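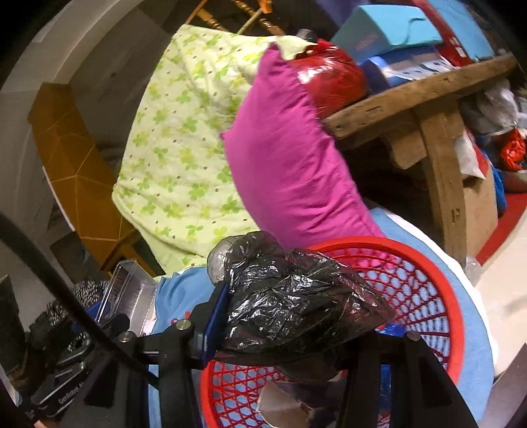 The gripper, week whatever

I have now spent over 300 pounds on a device whose sole talent is picking up a bag. I could pick up a bag before. I was quite good at it.

For anyone who missed the earlier posts: two jaws, a trigger, a motor that should take some of the strain, and a cable with opinions. You hold it in your hand like a litter picker for people with too much time. The plan is that once the hand-held one behaves, the same jaws go on the end of an arm that lives in the spare room and tidies it. You may judge for yourselves how badly the spare room needs this. I have stopped having guests.

Version one used a hobby servo from a drawer and could hold a sock if the sock was willing. Version two has the Rosturmont motor, which cost 70 pounds and arrived with a manual for a different motor. I wrote to Andreadis, who sold it to me, and they sent a second copy of the same wrong manual. Points for speed.

Thin plastic bags are my test object of choice. A mug stays the shape of a mug. Squeeze a carrier bag and it becomes another bag altogether, and the jaws have to close almost completely before they've got hold of anything. So I've been going to and from the red basket with a black one, over and over, writing the results on the back of an envelope. The tally stands at 200 tries and 169 bags lifted. The other tries I would describe as stroking.

Most of the misses come down to the left jaw, which closes a hair later than the right and nudges the bag away just as things are getting serious. Ekaette Wike had a look at it in July and said the linkage was on upside down. It was. I turned it over and it got slightly worse, so I've turned it back and not told her.

Still to do:

Rubber on the jaw tips (bicycle inner tube, if I can bring myself to cut up a good one).
A longer cable, or a shorter me.
A second go with the Dretomach controller, now that it has stopped smelling.

I'll try the pillow next. The pillow is heavier, but at least it keeps still.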